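Les Vergers du Plonier
Compte rendu de la réunion de rentrée du 13 janvier 2019

Ouverture de la séance à l'heure, ce qui mérite d'être écrit ! Il a fallu rajouter des chaises et quelques personnes sont restées debout près du radiateur, apparemment de bon cœur. Le compte rendu précédent est adopté sans modification, à part l'orthographe de « Reinette », qui prend bien deux t.

1. Bilan de la saison de pressage

Quelle saison ! 672 bouteilles de jus, toutes variétés confondues, un record depuis que nous tenons le cahier. Il n'en reste presque plus dans la cave, et les familles qui avaient apporté leurs propres pommes sont reparties avec leurs caisses. Le mélange reinettes et pommes à cidre a énormément plu, plus acidulé que celui de l'année d'avant, et plusieurs adhérents réclament qu'on le refasse exactement pareil. On ne peut pas le promettre, les proportions ayant été décidées sur place, au goût, un peu à la louche (la recette sera notée la prochaine fois, c'est juré).

La presse Dritley a tenu jusqu'au bout. Il faut quand même changer les toiles, dont deux sont déchirées le long de la couture, et graisser la vis avant de la ranger pour de bon. Le broyeur, lui, peine dès que les fruits sont trop mûrs. On propose de trier davantage en amont, avec une table supplémentaire à l'entrée de la grange. Adopté.

La pasteurisation reste l'étape la plus lente. Tout le monde attend devant la cuve, on bavarde, c'est très agréable, mais les derniers inscrits finissent à la nuit. Il est convenu de prendre moins de rendez-vous par journée et d'ouvrir une journée de plus.

2. Plantations de l'hiver

Les scions commandés à la pépinière Holstead sont arrivés en très bon état, racines bien fournies, étiquettes lisibles. Ils sont en jauge dans le sable, derrière la grange. On plante dès que le sol est ressuyé. La parcelle du bas est trop humide pour l'instant et l'eau stagne dans les trous déjà creusés du côté du fossé, donc on commencera par le haut, le long du mur de pierre.

Rappel pour les nouveaux : le point de greffe reste au-dessus du niveau du sol, on praline les racines, on plante le tuteur avant l'arbre et on arrose même s'il pleut. Pas de fumier frais au fond du trou. Venez avec vos bêches, celles de l'association sont fatiguées. Pour le paillage, nous avons du broyat en quantité, à laisser à une main du tronc afin de ne pas offrir le gîte et le couvert aux campagnols.

La discussion sur les protections contre les chevreuils a été animée. Grillage, manchons, laine de mouton accrochée aux branches, chacun a sa méthode et chacun jure par elle. On fera moitié manchons, moitié grillage, et on comparera au printemps.

3. L'inventaire des vieux arbres de la commune

C'est le grand projet de l'année et l'enthousiasme fait plaisir à voir. L'idée est de retrouver, hameau par hameau, les pommiers et poiriers de plein vent encore debout, de les décrire, de goûter leurs fruits quand il y en a et de prélever des greffons sur ceux qui risquent de disparaître. Les fiches papier remplies à l'automne sont déjà magnifiques, avec des croquis de feuilles, des coupes de fruits au crayon et même une trace de confiture sur celle du poirier du lavoir.

Reste à tout saisir. Le tableau commun est prêt, avec une ligne par arbre et des colonnes pour le lieu-dit, le port, l'état du tronc, la floraison, la date de maturité et le nom local. Ce dernier point est le plus savoureux : le même pommier s'appelle autrement d'un côté et de l'autre de la rivière, et on gardera tous les noms. Quand une fiche est illisible, on laisse la case vide et on retourne voir l'arbre, on n'invente rien.
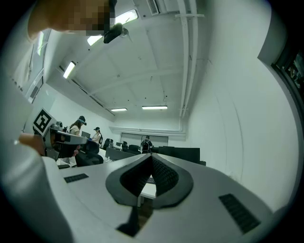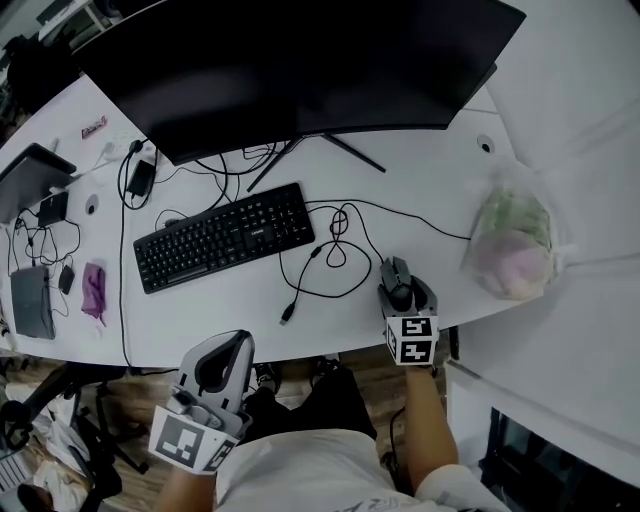 Depuis le fond de la salle, une voix fait remarquer que beaucoup de ces arbres poussent chez des gens qui n'ont rien demandé, et qu'il serait plus correct de sonner avant de publier leur emplacement sur une carte. La même voix ajoute que sa grand-mère aurait donné des greffons à n'importe qui, mais qu'elle aurait aussi sorti le balai pour un inconnu grimpé dans son poirier sans prévenir. Rires, puis approbation générale.

Il est donc décidé que la carte affichée au public s'arrêtera au hameau, sans l'endroit exact, et que les emplacements précis resteront dans le cahier de l'association. Une petite lettre sera déposée chez les propriétaires, avec une bouteille de jus pour ceux qui acceptent la visite (tant qu'il y en a !). Plusieurs participants se proposent pour rédiger la lettre et tout le monde insiste pour qu'elle tienne sur une page.

4. Atelier de greffe

Deux ateliers sont prévus à la fin de l'hiver, un pour débuter et un pour ceux qui savent déjà tenir le greffoir. Au programme du premier, la greffe en fente et la greffe à l'anglaise, sur des porte-greffes fournis. Chacun repart avec son arbre. Les greffons doivent être prélevés pendant le repos de la végétation, sur du bois de l'année, puis gardés au frais, couchés dans du sable à peine humide. Étiquetez-les ! L'an dernier, un fagot superbe est resté anonyme et nous attendons encore les premiers fruits pour savoir ce que nous avons greffé.

Prévoir des pansements. Le mastic sera acheté en pot, celui en tube ayant durci.

5. Finances

L'association compte 65 adhérents à jour de cotisation. Le montant de la cotisation ne change pas. Un don de 100 euros est arrivé avec un mot très gentil au sujet des poires à cuire, merci mille fois. La somme ira aux toiles de la presse et, s'il reste quelque chose, à des bêches neuves. Vote à main levée, unanimité.

6. Fête du verger

Elle aura lieu en août, comme d'habitude, sous les grands arbres du haut. La cuisine Kongkaew est partante pour revenir avec sa salade de pommes vertes pimentée, et l'annonce a été applaudie. On garde le concours de tartes, en séparant cette fois les tartes aux pommes des autres, car la tarte aux mirabelles avait tout raflé. Côté musique, l'accordéon est acquis, le reste est à voir. Il faudra redemander les tréteaux à la mairie assez tôt et prévoir plus d'ombre pour les poussettes.

Une proposition de dégustation à l'aveugle, avec les premières pommes d'été, est accueillie avec joie. À creuser.

7. Questions diverses

Le hérisson de la grange a été vu en bonne santé avant les froids, on ne déplace pas le tas de feuilles. Quelqu'un a laissé une écharpe verte à la dernière corvée de taille, elle est pendue au clou de l'entrée. Les livres de pomologie empruntés sont à rapporter, surtout celui aux planches en couleurs, très attendu pour l'inventaire. L'échelle tripode est réparée et de nouveau disponible au prêt, à noter dans le cahier au départ comme au retour.

Séance levée, suivie d'un chausson aux pommes et des dernières bouteilles ouvertes. La prochaine rencontre se tiendra au verger, bottes aux pieds, pour les plantations du haut.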